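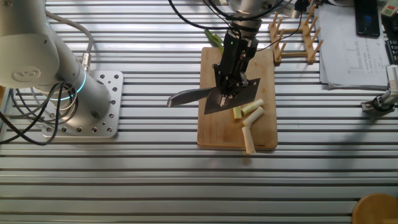 A day out at the Gariven open house

So I finally made it to Plirkcombe! I've been saying I'd go to the Gariven open house for years, and every May something gets in the way (last year it was my own kitchen ceiling). This time my friend Yetunde Ogunleye put her foot down, picked me up at seven in the morning, and had coffee waiting in the car. If you don't know Gariven, they make cutting boards and sell kitchen knives, and once a year they open the whole place up so people like me can wander around touching everything.

Parking was in the field behind the Pernov bakery, twenty minutes on foot if you stop for a bun, and of course we stopped for a bun. Cardamom. Get two.

The board shop

You start with the wood, stacked up to the rafters on both sides, and the smell is wonderful. Shewit Dinsa took our group through. She has worked there for 17 years and she talks fast, so I missed a good half of the part on drying, but I did catch that they don't like to rush it and that she thinks most of us own boards that are too small. Guilty! Mine is the size of a paperback and I chase onions off it every night.

There was a chalkboard with the number of boards finished so far this year, 897, and a kid in our group asked if he could change it to 898. He was allowed to draw a star next to it instead, so it's probably still there.

Then you get to sand a scrap piece yourself. I was slow and very proud of mine. Yetunde finished hers in no time and went off to look at the oils, and I found her later with a jar under each arm.

Scallions, scallions, scallions

The knife part was what I'd come for. I use one knife for everything, the same one I've had since my first apartment, and I wanted to find out if I was missing out. Scallions were the vegetable of the day, and I can see why they'd pick them: they roll, they squeak, and the green part folds over under a dull edge and you end up with a little paper chain in your soup.

I'd always thought of a cleaver as a thing for bones. But a broad rectangular blade over a pile of cut pieces makes a lot of sense to me now, because you can scoop the whole lot up on the flat and drop it in the pan. I use my hand for that and half of it lands on the stove. Shewit says to scoop with the edge facing away from you and to turn the knife over before you scrape the board. I've been scraping with the sharp side my entire life, so there you go.
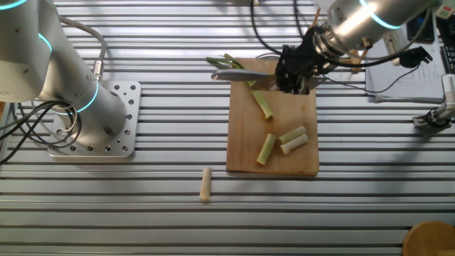

I own exactly one scallion habit, and it's a bad one: I line the whole bunch up, roots and all, and start hacking from whichever end is closest. What I should be looking at first is how much board I've got. A scallion laid on the diagonal still ran out of room, with its bright green tops fanned out past the top left corner and a little way onto the table, and that was on a decent-sized board, much bigger than mine. The long blade with the pointed tip went past that same corner too. So now I cut mine in half before I do anything else, whites in one pile and greens in another, and I have to say dinner is calmer. I also felt better about my own board when I saw the dark stains and scuffs on that one. Yetunde says marks like that are what a board is for. (She would, you should see hers.)

Lunch and the shop

Lunch was soup and flatbread from Tekleab, who had a stand by the side door. Go early, the line gets long after noon. The soup came with a heap of raw scallion on top and plenty of chili, and we ate it sitting on a wall in the sun with our sanded scraps next to us like trophies.

And then the shop, where I told myself I was only looking. I came out with a board, a big one, plus three dish towels and a tin of wax I didn't need. I didn't buy a cleaver. I picked one up, put it down, walked around the shelf, picked it up again. Yetunde timed me and won't say how long it took.

A few bits if you're thinking of going: wear closed shoes or they won't let you in the board shop, bring cash for the bun, and ask about the seconds bin by the register. My board came out of it, and I still can't find what's wrong with it.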